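The Long Way Up to Skultdale

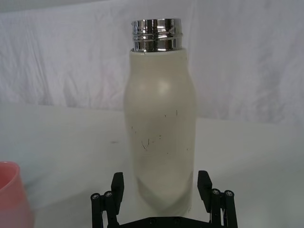
A cream insulated bottle with a threaded metal neck.

Rania Azar has walked the Jadcombe ridge in every kind of weather, and she still grins when the path tips upward. It climbs 1255 feet from the mill to Skultdale, through beech woods so green in June they almost hum, and then you're out on open grass with the whole valley below you!

Go early. The first 5 miles are shady, the larks are loud, and you may well have the top to yourself (bring a sweater, the wind up there is no joke). Morena Negri's tea hut opens at weekends until October, and her plum cake is worth every step. We had two slices each and took the old quarry track home.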